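Huminley Tap Notes -- read me first

Hello! This is the readme for a small pile of text I have been gathering on and off since November: notes that people in and near Huminley wrote down about their dripping taps, stiff handles and slow basins. There are 278 notes in it. I typed most of them up myself in the evenings, so the spelling mistakes are mostly mine (the funny ones belong to the writers).

It started with my own kitchen tap, which dripped for the whole of a wet autumn. I asked on the Jikbridge notice page what other people did about theirs, and the answers were so good that I started saving them. Then people sent more, and then somebody's aunt posted me a whole exercise book.

What's in the folder

notes.csv has one row per note. The columns are id, room, fixture, complaint, what_they_tried, did_it_help and place. Place is only ever Huminley, Jikbridge, Kullitz or "elsewhere".
words.txt is a list of the words people use for noises. I've got 97 of them so far and I'm very fond of "glupping".
skipped.txt says which notes I left out and why. There are 13, mostly doubles, plus a couple where the writer asked me to take them back out.

How I sorted them

The room column was the easy bit. Kitchen, bathroom, utility, outside, done. Fixture was harder, as one person's basin is another person's sink, and in Kullitz they seem to call the whole lot "the bowl". I kept whatever word the writer used and put my own plain word after a slash, so you'll see things like bowl/basin. If you want to count anything, use the part after the slash.

Bathroom notes make up the biggest group by far, and single-lever taps get more grumbles than I expected -- mostly about the lever going stiff, or creeping round on its own.
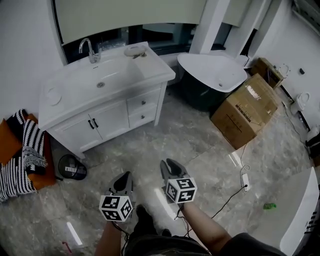 Holger Ljungberg wrote in that I ought to split "drips" from "leaks at the base", as they are two different faults with two different cures and I'd lumped them together under one word. He was quite right, so from this version the complaint column has both. I went back through the old rows over a long Thursday and changed them where the note was clear enough. Where I couldn't tell, it says drip_or_leak, and you can do what you like with those!

Things to watch out for

The did_it_help column is only what people told me. Some wrote the same day they changed a washer, which is early to be cheering. A blank means they never said, so please don't read it as a no.

10 of the notes come from one very keen house in Naidoo Road, all in the same handwriting, and they do tilt things a bit towards limescale. They're marked with an n in the id if you'd like to drop them.

No surnames or house numbers are in the rows. I took out phone numbers too, and one recipe for plum jam that was on the back of a page (I kept a copy for myself).

Using it

Use it for whatever you like and say where you got it. If you find a wrong row, send me the id and what it should say. I still have half the exercise book to type up, so the next version will be bigger.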